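Juminel Refill Concentrate, Laundry, Unscented

Home / Refill Concentrates / Laundry

In stock. Sold by the case of 16 pouches. Ships in plain cardboard with paper tape.

If you've been shopping with us for a while you'll know we took our time over laundry. Dish soap came first, then the hand soap, then the all-purpose spray that so many of you buy for your studios and kitchens, and every month somebody would write and ask when we were going to do something for clothes. Well, we finally have one we're happy to put our name on, and we're so pleased to be able to send it out to you!

Juminel Laundry is a thick concentrate that you mix with plain tap water at home. One pouch makes a full 2-liter bottle of detergent, and you can use any bottle you already have in the cupboard, as long as it has been rinsed well and has a cap that closes. We do sell a glass one (the Tostar bottle, with the wide neck), and it's a lovely thing to have on a shelf, but please don't feel you need it. An old juice bottle does the job just as well.

It's made for everyday loads – shirts, sheets, towels, kids' things, whatever comes out of the hamper. It works in cold water and in both top-loading and front-loading machines. It has no scent added at all, and no dye, so it pours out a slightly cloudy off-white. For wool and silk we'd point you to our Nundico wash instead, which is gentler and comes in a smaller pouch. 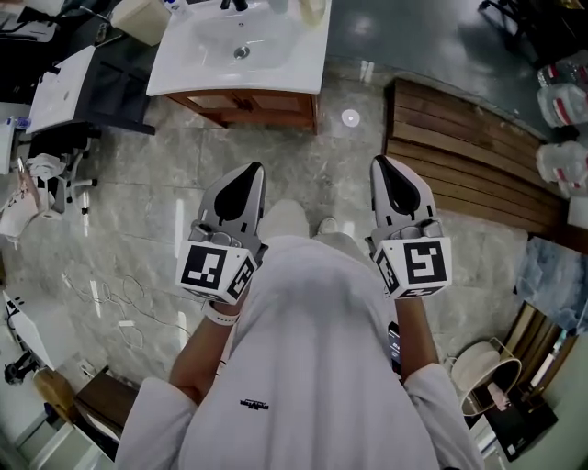
Holub wrote to us that the first bottle came out lumpy and wondered if the pouch had been a bad one, then tried again with warm water and a good long rest on the counter and had no trouble after that. We've had a few notes along the same lines, so we have rewritten the mixing directions on the back of the pouch, and we've put the new ones on this page too.

How to mix it

Fill your bottle halfway with warm water from the tap. Squeeze in the whole pouch, rolling it up from the bottom like a tube of toothpaste. Close the cap and tip the bottle back and forth gently (shaking makes a great deal of foam, and you'll be waiting a while for it to settle). Top up with more water and leave it overnight. In the morning give it one more tip and it's ready for the wash.

Use two tablespoons for a regular load and three for a big or muddy one. A mixed bottle keeps for six months.

Sending the pouches back

The pouches are part of our return program. Each case comes with a prepaid mailer folded flat under the lid. When you've emptied a few, give them a quick rinse, let them dry, and drop them in the mail. Last year 3,426 pouches came back to us, and we'd love to see that go up now that laundry has joined the family. You'll get store credit for each one, and it shows up in your account once the mailer has been opened and sorted on our end – usually within two weeks, a bit longer in January when everybody seems to clear out their closets at once.

Details

Item number: 508
Case quantity: 16 pouches
Makes: 2 liters per pouch
Scent: none
Storage: cool, dry place, out of reach of children and pets
Returns: unopened cases within 30 days

Goes well with: Tostar Glass Bottle, Nundico Wool and Silk Wash, Juminel Stain Bar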